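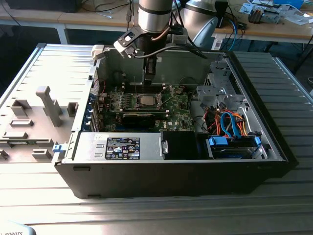

How to run the PC dismantling demo on open day

These are the steps we use at the Grurkville workshop when visitors come to see the arm work on an old desktop computer. They assume you have done the arm induction and can jog it by hand. Each run takes 3 minutes and we start one on the hour and one on the half hour, from 10 am.

Before the doors open

1. Take the tower marked Demo A from the Murkex shelf. Check that the mains lead is off and the power button has been pressed to drain it.
2. Take off the side panel and put the tower on its side on the slotted table.
3. Lay the panel flat to the left of the case. Leave it there all day. The taught positions allow for it.
4. Push the drive cables down so that no loop stands higher than the case.
5. Load the program called Yaman and set the speed to up to 90 mm a second. Do not go faster with visitors in the room.
6. Run it once with nobody at the table and keep a hand on the stop button.

During the demonstration

7. Ask visitors to stay behind the yellow tape. Children go to the front.
8. Start the program. The arm moves to a point over the board and waits for you to press Continue.
9. Use the pause to name the parts. Most people want to know which one is the processor and which is the memory. Keep it short.
10. Press Continue. The gripper goes to the memory slots.

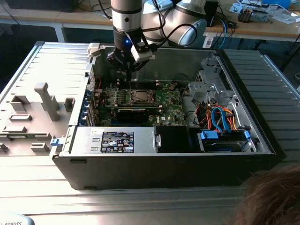

Gripper over the board, near the memory slots.

11. If the gripper closes on nothing, press Stop, then Home, and start again from step 8. After 3 misses in a row, call Wichai Kamolrat, who will check the tool offset.
12. Put the memory back by hand before the next group comes in. Both clips should click.

Closing down

Home the arm, power off at the wall and put Demo A back on its shelf. Write the number of runs in the Plollau log book. Faults go to Surachet Thepsuriya by 5 pm the same day.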